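Lundeo Community Help > Kitchen and Drinks > Tea and Coffee

Tea tastes bitter and flat after I leave it in the mug, what am I doing wrong?

Posted by gukesdale_tea

Hello everybody. I moved to Gukesdale in December and since then my black tea is not good any more. I use the same loose tea which I used for many years, I brought a big tin of it with me. In my old flat the tea was bright and a little sweet. Now it is dark, bitter, and at the same time it has no real taste. I know this sounds like a contradiction but I can't describe it better.

What I do: I boil the kettle, put one spoon of leaves in a small basket, pour the water and go back to my desk. I work from home, so sometimes I have a call and I forget it. There is also a thin film on the top, like oil, which sticks to the wall of the mug and is hard to wash away.

My neighbor says it is the water and I must buy a filter jug. The shop in Leckie has one, but before I spend the money I would like to understand the problem. Is it the water, the time, or is my tea too old? The tin was opened last summer.

Thank you for any advice, and sorry for my English.

Posted by slowkettle

Welcome, and your English is fine, mine is also from school.

I think you have two problems and they are mixed together. The film is from the water. I lived in the Leckie area for a few years and the water there is hard. When hard water meets black tea you get this skin on the surface, and the taste becomes dull. It is harmless. A simple filter jug helps a lot, but please change the cartridge when the maker tells you, because an old one does almost nothing.

Before you buy, make a small test. Take one bottle of soft water from the supermarket (look for a low number for calcium on the label) and make the same tea with it. If the film is gone and the taste is bright again, you have your answer for very little money.
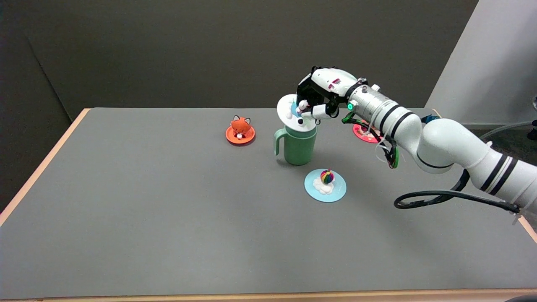
The bitterness is a different matter, and it comes from time. Black tea with small leaves gives nearly everything good in the first three or four minutes, and after that it gives mostly tannin. Take the basket out before you do anything else, even if the phone rings. Then you can keep the tea warm without making it stronger. A mug with a separate lid, like the pale green one with the white lid, is good for this: cover it while the leaves are inside, lift the lid, remove the basket, and cover it again. Without a lid you lose heat from the top very quickly, and people then leave the leaves longer to compensate — this is exactly how it gets bitter.

Also please weigh the tea one time. "One spoon" can be anything. I use three grams for 200 ml, and if my mug is bigger I use more leaves, not more minutes. With some teas from Narnier I go a little lower, they are cut very fine.

About the age, an open tin from last summer should still be drinkable if it was closed well and not near the stove. Old tea tastes weak and a bit like paper, but it does not become bitter from age.

Posted by mrs_crumb

its the water. get the filter. also descale your kettle, I bet it is white inside

Posted by gukesdale_tea

Thank you both. I looked in the kettle and yes, it is white inside, with small pieces at the bottom. I cleaned it with citric acid and rinsed it twice. Then I made the test with bottled water and a timer for three and a half minutes. No film, and the taste is nearly like before. With tap water and the same timer it is not bitter, but it is still flat, so I will get the filter jug.

One more thing, does it matter if I boil the same water again? I often do it in the afternoon.

Posted by slowkettle

A little, but much less than the leaves you forget in the mug. I pour out the old water and take fresh, mostly from habit.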